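Keep Fewer Dried Flowers

Published 30/05/2021

I think most of us who keep dried flowers in the kitchen keep too many of them, keep them too long, and keep them in too many kinds of containers. I include myself. Last spring I took everything out of the tea cupboard and found 14 containers with some part of a flower in them. Some were rosebuds for tea. Some were petals I had dried on a tray by the window and then had no plan for. One was labeled "lavender" and was half gray dust.

My opinion is simple. A household that drinks flower tea a few times a week needs one jar of rosebuds, maybe one of something else, and a trash bin close by on the day the jars get looked at. The rest can go.

People object to this for three or four reasons and I want to go through them, since I used to hold all of them.

The first is that dried flowers don't go bad. They were dried so that they would last, and a rosebud from two years ago looks much like one from last month. It is true that they don't rot if they stay dry. They do fade, though, and the smell goes before the color does. I had a bag from a shop called Grellura in Toris, where I lived before this, and I moved it with me and kept it on a shelf where I could see it. When I finally made tea from it the water turned slightly pink and tasted like warm paper. I had been saving it because it was good tea. By saving it I made sure I never had the good tea.

A lot of kitchen keeping goes this way. We save the nice olive oil and eat the plain one. We save the saffron. With flowers it is worse because they are pretty, and a pretty thing on a shelf feels like it is already being used.

The second objection is that they are cheap and take up no room, so why bother. I looked up what I had spent on the contents of that cupboard, as far as I could find the orders, and it came to 156 dollars. That isn't a fortune, spread over the years, but it isn't nothing, and well over half of it went into the trash. As for room, one jar takes no room. Fourteen of them took a whole shelf, and the flour lived on top of the refrigerator.

So I am in favor of the clear-out, and of doing it all at once on a table, with a bag in the bin.

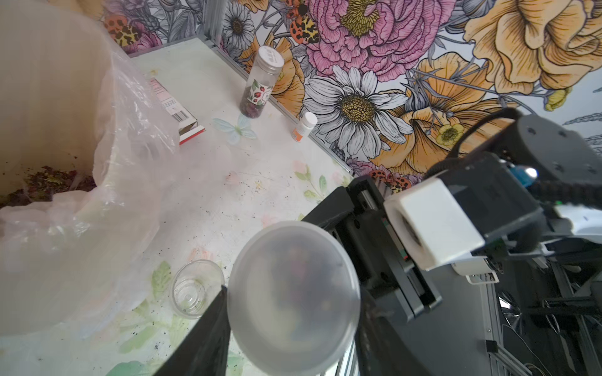 Dried petals at the bottom of a lined bin, with a jar of rosebuds farther back.

I say a table because it can't be done standing at the cupboard. At the cupboard you pick up a jar, think it looks fine, and put it back. On a table you have to open it. Dried flowers make crumbs, too. Every jar has some at the bottom, and they get onto the cloth and then onto the floor. A printed tablecloth is a bad choice for this if you want to see what you have spilled, but you can wipe a plastic one, and a plain white sheet you would have to wash.

The bin should be big and the bag should be larger than the bin, with enough of it folded over the rim that it doesn't slide down when you knock a lid against the side. I have read advice to compost everything and I agree in principle. In practice the small cups and tubs had old bits stuck to the bottom, and some of what came out of my cupboard had been mixed with sugar. I composted the plain petals and threw out the rest. I didn't feel bad about it. I know people who let the question of where it should go stop them from getting rid of anything at all, and they still have the lavender.

Open each one, smell it, and decide. If you have to smell it a second time to find something, it is finished. I would apply that to tea of any kind and to most spices.

The third objection is the one I have the most sympathy for. Some dried flowers are kept for what they remind people of. A bouquet from a wedding, or roses someone grew. I would never tell anyone to throw those out. But I would say they don't belong in the kitchen. Kept next to the tea, they turn into tea, in the sense that after a while nobody in the house remembers which jar was which. I had one of these and I couldn't say with any certainty if it was from my aunt's garden or from a grocery store. If it matters, put it in another room with a note in it. If you can't be bothered to write the note, that tells you something about how much it matters.

What to keep them in

I have strong feelings here, and I will try to keep them short.

Clear containers are better than tins. Every writer on tea says the opposite, and they have a point about light. A tin in a dark cupboard will hold the color longer. But I have never once in my life finished a tin of flowers, because I forget what is in a tin. A clear jar I can see into gets used up. I would rather drink the whole jar slightly faded than preserve half of it perfectly and throw it out later. If you keep the clear jar inside a closed cupboard you get most of the benefit of both, and you only have to look in when you reach for a cup.
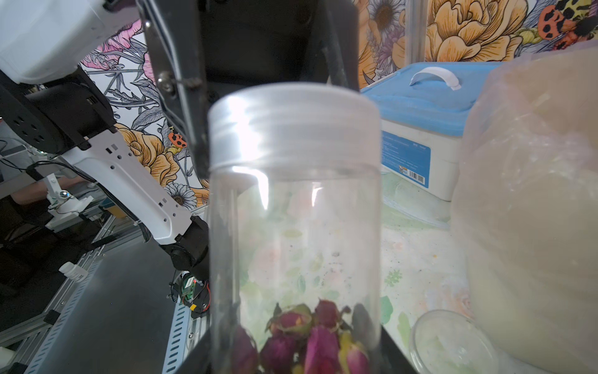 Rosebuds in a clear plastic jar with a ribbed lid.

Glass or plastic, I don't much care. Glass looks better and doesn't hold on to a smell. Plastic is light and survives being dropped, and dry petals cling to the inside of it in a way that annoys me. A ribbed lid is worth having because you can turn it with wet hands. I have bought jars from Sorora, which were fine, and I have washed out jars that used to hold nuts, which were also fine. I would not buy a matching set. A matching set gives you six or eight jars that all want filling, and then you are back at the shop looking for things to put in them. This happened to me with the flowers in the first place. I had bought jars.

Size matters more than material. The jar should hold what you will drink in a season. For me that is a bit under 200 grams, which is a lot of rosebuds, because they weigh almost nothing. For someone who makes a cup on weekends it would be far less. Sellers like to offer the large bag at a better price per gram, and it is a better price if you drink it. When I add in what I tossed, the small bags would have cost me less.

Labels I can take or leave. If the jar came with a printed label I leave it on, even when the label has nothing to do with what is inside now. My rosebuds spent a year in a jar that said pickled onions. A date is more use than a name. You can see that it is rosebuds. You can't see that it is May's rosebuds.

And no bags inside the cupboard. I mean this one. A bag doesn't stand up, it doesn't close well after the third time, and it hides behind things. When I empty a bag into a jar and there is some left that won't fit, the temptation is to twist the top and tuck it away behind everything else. That leftover twist of bag was behind more of my clutter than anything I had bought on purpose. Either the jar is big enough or the extra goes to a friend the same day. My neighbor got a fair amount of chamomile this way and seemed pleased.

I will grant that bags are good for one job, which is the work itself. Have a few out when you sort. They weigh nothing and can go over the edge of anything, and you can see through most of them to check that you haven't thrown out a lid. I went through the rubbish afterward for exactly that, more than once.
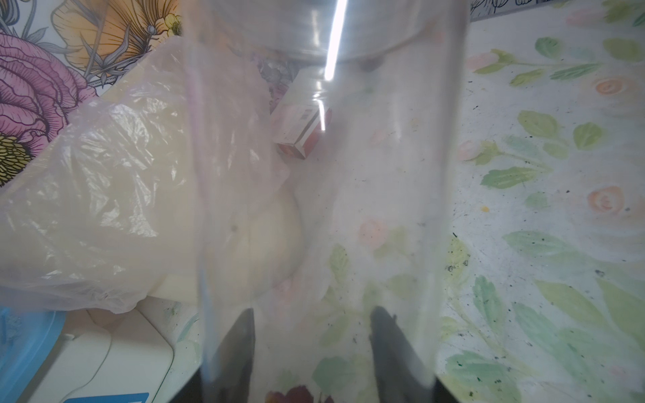
The case for leaving it alone

I said I would be fair, so I should say what can be said on the other side.

A friend of mine who used to work at a café called Cù keeps every flower she has ever dried, in rows, and her kitchen is one of the nicest rooms I know. She uses hardly any of it. She likes to look at it while she cooks. When I told her my views she said that nobody asks what a painting is for, and I didn't have a good answer. If the jars are there to be looked at and you do look at them, then they are doing what you got them for. I would only point out that hers are dusted. Mine weren't.

There is also an argument that clearing things out is a habit that feeds itself, and that people who clear out in spring buy again in summer. I think that is often correct. I bought a bag of hibiscus two weeks after I had finished. What has changed is that I now have to find a jar for it before I open it, and the jars are few, so something has to be used up first. The hibiscus waited on the counter until the last of the mint was gone. I drank a lot of mint tea that week and it was fine.

I don't think anyone should do this every month. Once a year is enough, and any time of year will do. I picked spring because the window could be open, and with that much old dust going around I was glad of it. It took me most of an afternoon, including wiping down the shelf and washing the jars, and the washing was the slow part. Leave them upside down overnight, because any water left in them will ruin the next batch. I lost some good rosebuds that way the first time and had to throw them out after the rest.

The flour is in the cupboard now.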